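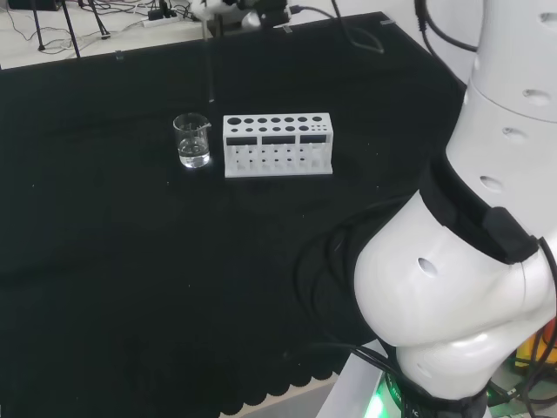 Home & Garden > Water and Plumbing

4 min read

Is a softener worth it for very hard water?

Maj-Britt Lindholm
12/13/23

We moved to Mudholm in March and the water is the hardest I've ever lived with. The kettle furs up within days, the shower head blocks, and the glasses come out of the dishwasher looking like they've been dusted with flour. I rang the supplier, Larusine, and the woman on the phone gave me a figure of 24 German degrees. I don't know if that is bad or just normal for the area.

Hellström, who did our boiler service, quoted £3,000 to fit a Dandmont softener under the stairs, with a separate drinking tap in the kitchen. That seems a lot. There are two of us in the house and a dog. The boiler is from before our time but he said it was in fair condition.

I'd like to know whether people think it pays for itself, and whether I ought to test the water myself first. I did chemistry at school and don't mind a bit of fiddling. 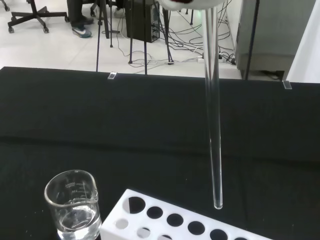 One more thing, in case it matters: we are on the mains but the pipe comes in through an old outhouse, and part of it looks like lead to me. I scratched it with a coin and it was shiny underneath. Hellström didn't mention it.

3,708 views · 2 people have the same problem

Holger Björklund

24 German degrees is very hard. In the other units it comes to roughly 400 milligrams per litre as calcium carbonate, so you aren't imagining it.

Deal with the pipe before anything else. Soft and shiny when scratched does sound like lead. Ask Larusine whether they will take a sample from your kitchen tap and test it for lead, and ask them who owns which length of pipe. Have that conversation before you spend money on a softener. Softened water can pick up more lead from old pipework, so you don't want one fitted ahead of a lead pipe you are still drinking from. Until you know, use the cold kitchen tap only for drinking and run it for a bit first thing in the morning.

On testing hardness yourself, you can buy a drop kit from any aquarium shop. You fill the little tube to the line, add the drops one at a time, give it a swirl after each one and stop when the colour changes. The number of drops is your hardness, though check the leaflet as kits differ. Paper strips are all right for telling hard from soft but no good for setting up a softener.

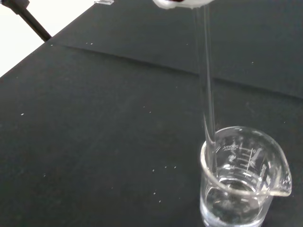 Rinse everything with the water you're about to test, and take the sample from the cold tap. If you get something close to the supplier's figure, leave it there. Doing it five times won't tell you any more.

As for the cost, get two more quotes. Ask each of them to split the price into the unit, the pipework and the extra tap. With two people you don't need a big unit, and a lot of what you've been quoted may be labour - under the stairs is awkward if there's no drain nearby. Also ask how much salt it will use in a year and where you'd keep the bags.

I wouldn't expect it to pay for itself. We had ours put in because we were sick of scrubbing.

14 people found this helpful · 3 comments

Wumpini Kpodo

Vinegar in the kettle, leave it overnight. Done that for years and never bought a softener.

1 person found this helpful

Trygve Haugland

Agree with Holger about the lead, get that looked at. I'd add that you can go halfway. We had a scale filter fitted on the feed to the boiler only and left the rest of the house alone. The shower head comes off and sits in a bowl of citric acid when it gets slow, and for the dishwasher you need to set the hardness in the menu and keep the salt topped up. Ours was still on the factory setting when we moved in and the glasses were much better once I'd changed it. Try that first, it costs nothing.

6 people found this helpful · 1 comment

Filed under: hard water, limescale, softeners, lead pipes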